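Rullis 2 desk phone dock - back in stock

I've been selling the Rullis dock out of my little web shop since the first version, and the second one is the one I keep on my own desk.
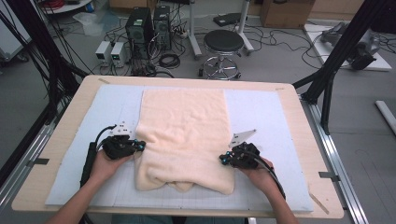 Bezawit Mamo wrote in to say hers has been charging two phones every night and the older one finally stopped dropping off the charger at 3 a.m. She did wish the cord were longer, and so do I.

So what do you get? A flat dock with two charging spots, a USB-C port on the back for a tablet or a watch puck, and a seven-foot cord (the first one was shorter, if you can believe it). Trellance makes it. They were bought by Barros in July, and I had a few nervous emails from you folks asking if the dock was going away. It isn't! I called them on Friday and Rawan Bataineh on the sales desk told me the Rullis line keeps its name, its parts and its three-year warranty. The only change is the logo on the box, so don't worry if yours looks different from your friend's.

Thick cases are still a pain. If yours has a metal ring or a card pocket, take it off first or you'll wake up to a dead phone - ask me how I know.

The wall plug is in the box. Please use that one, the old cube from your drawer will charge one phone and sulk about the other.

Colors: black or sand. Sand shows coffee.

I got 1,000 of them in this batch, which is a lot of boxes for my garage. Orders in before noon go out the same day. Returns are fine for any reason, just keep the foam insert. If you already own the first Rullis, the old cord doesn't fit the new dock.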